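Flower show at Zanthorpe hall to go ahead after change of date

Aug 14, 2019

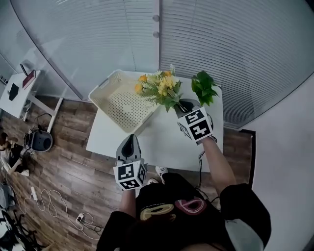
The Zanthorpe summer flower show will be held at the village hall after all, organisers have confirmed, two weeks after they warned that it might have to be dropped for the year.

The show lost its usual slot when work on the hall's heating and kitchen overran. Builders from Thevar, the firm carrying out the repairs, have now agreed to clear the main room and finish the kitchen once the show is over. Doors will open to the public at 11 on the last weekend of August.

Vimala Unnithan, who runs the show, said entries had held up better than she had feared.

"We had 304 last year and we have 295 now, with the children's classes still open," she said. "A few of the dahlia growers couldn't make the new date. Apart from that it's the same names as always, and several new ones from the Hedia estate."

The biggest change is in the arranging classes. For the first time, dried and artificial flowers will be allowed, in a section of their own. They will not be judged against fresh blooms, and anyone entering both will need to fill in a separate form for each.

The idea came from Ha-neul Yoon, who teaches an evening arranging class in Zanthorpe. She said many of her students have hay fever or live in flats with no garden, and had never felt able to enter.

"They practise with silk and paper stems all winter and they get very good," she said. "Then summer comes and there is no class for them. I asked last autumn and was told it would be looked at, and it was."

Not everyone is pleased. Anil Mudaliar, who has shown sweet peas at Zanthorpe for many years, said he would have liked exhibitors to be asked first.

"I don't mind people making them. I just think a flower show is for things you have grown," he said. "I shall go and look at them, I expect."

Rules for the new section are short. Arrangements must fit on the standard board, containers must be the exhibitor's own, and ready-made bouquets will not be accepted. Wire and tape are allowed as long as they don't show from the front. Fresh leaves may not be added. Judging will be by Nandini Pinto, who has judged table arrangements at the Drastau show.

The vegetable and baking classes are unchanged, though the longest marrow has been moved to the side room, where there is more space. Jam must be in plain jars with the date on the lid. Entries for the children's miniature garden can be brought along on the morning, before 9.30.

Parking will be a problem. The builders' cabins take up half of the hall car park and will stay there over the weekend, so visitors are being asked to use the school field, entered from Church Lane. Drivers with blue badges can still park by the hall door.

Entry is £2, with no charge for under-16s. Teas will be served in a tent outside, as the kitchen will be closed. Prizes are to be given out at 4pm by Sivaprasad Pai, and unclaimed produce will be sold afterwards to help pay for the new heating.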